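Why I still drive an hour and a half to watch Drerndale lose

The season is back on, which means my weekends are spoken for until spring and my wardrobe is mostly maroon again. If you came to this blog for the sourdough posts, I'm sorry, it's soccer from here on out (I'll try to sneak a loaf in around the holidays).

For anybody new: I follow Drerndale, who play in a league you have not heard of, in a ground that holds fewer people than my old high school gym. I moved away six years ago for work and figured I'd drift off and pick a proper big club to watch on TV like a normal adult. I tried! I gave it a full winter. I bought the streaming package and everything. And I'd be sitting there on the couch with a perfectly good match on, checking my phone for the Drerndale score every couple of minutes.

So now I drive. It's 80 miles each way and I know every gas station on the route, including the one with the good breakfast burritos, which closes at 10 in the morning for reasons I have never gotten to the bottom of.

The summer we just had

What a weird one. We lost our best striker to Morance in the first week the window was open, and I took it badly. Morance is close enough that half my cousins support them, so I heard about it all through July, at a cookout, at a baby shower, in a text that was just a row of laughing faces. He scored 14 for us last year and I had convinced myself he'd stay one more season. He'd said something nice about the fans in the program in April and I read way too much into it.

Then it went quiet. Nothing for weeks. The message board got so bored that there was a nine-page thread about the new corner flags. There were rumors about a winger from Wurkside that turned into rumors about his brother, and then the brother signed for somebody else, and I'm still not totally sure either of them was ever coming. I had the forum open during dinner most nights, which made me great company. 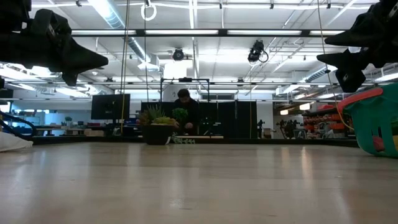 The new guys

We did get three in at the end, all in the same evening, while I was standing in line at the pharmacy trying to refresh the page with one bar of signal.

The goalkeeper I'm happy about. He's big, he's loud, and he comes for crosses. Our last one treated the six-yard line like an electric fence, and I have aged a lot watching corners. You could hear the new one from the far end in the first home game, yelling at his center backs for the full 90 minutes, including once when we had a throw-in deep in the other half.

The left back is young and quick and will get caught out of position every week until about November. I've made my peace with that. He ran past his man four or five times on opening day and the whole stand got up each time, and then the cross went into the parking lot, and we all sat back down. I like him a lot.

The third one is the replacement striker and I don't know yet. He's tall, he works hard, he holds the ball up well enough. He hasn't scored. I keep telling people that he's getting into the right places, and I can hear myself doing the voice my dad used to do when he talked about his own hopeless forwards. Give him until the end of September, okay? Then I'll start complaining.

Ljungberg at home

This was the one I'd circled. Ljungberg came up from the division below last year and everybody decided they'd be easy points, me included, loudly, in writing, on this blog. (You can go find the post. I'm leaving it up.)

They were not easy points. They pressed us all over the field for the first half hour and we could not get out. Every clearance went straight up in the air and came right back down on us. We were one down at the break and it should've been three, and the big goalkeeper kept us in it with a save low to his left that I've now watched on the highlights more times than I'd admit to my wife.

I spent halftime in the line for coffee, same as always, and missed the first few minutes of the second half, same as always. Somewhere in there we changed shape. We went to two up front and just started hitting it long, which I know is ugly, and I know I spent most of last season whining about exactly this, but it worked! The tall guy won a header, it dropped to one of our midfielders at the edge of the box and he hit it through a crowd of legs. One all. A man I'd never met grabbed me by the hood of my jacket and shook me. 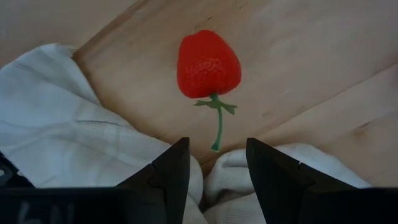

After that it was pretty even and pretty nervous. We had a decent shout for a penalty that looked like nothing on the replay, and they hit the outside of the post with almost the last kick. Finished 1-1. Two points from three games isn't a start anybody's going to frame, but I drove home in a much better mood than I drove up in, with the windows down and the postgame call-in show on until the signal went.

The crowd was more than 50 up on the same game last year, too, according to the board. I believe it. I had to park on the grass by the cricket nets and somebody was in my usual spot on the terrace, a family with two little kids who'd clearly never been before. One of the kids slept through the equalizer.

Where I think we'll end up

Mid-table. I say it every year. I think we've got enough at the back now to stop shipping four goals on a wet night away from home, and I think we'll be short of goals until somebody up front catches fire. If the young left back learns to put his foot through the ball properly, I might bump us up a place or two.

Morance have won all their games so far, and yes, he's scored in every one of them, and yes, my cousins have let me know. We go there next month. I've already got my ticket and I'll be in the away end behind the goal. I'm riding up with my brother-in-law, who is one of them, so if I don't post for a while afterward you'll know how it went.

Wurkside away is before that. If anybody reading knows whether you can still pay cash at the gate there, leave me a comment, their website hasn't been updated since last season and I'd like to not end up watching through the fence again.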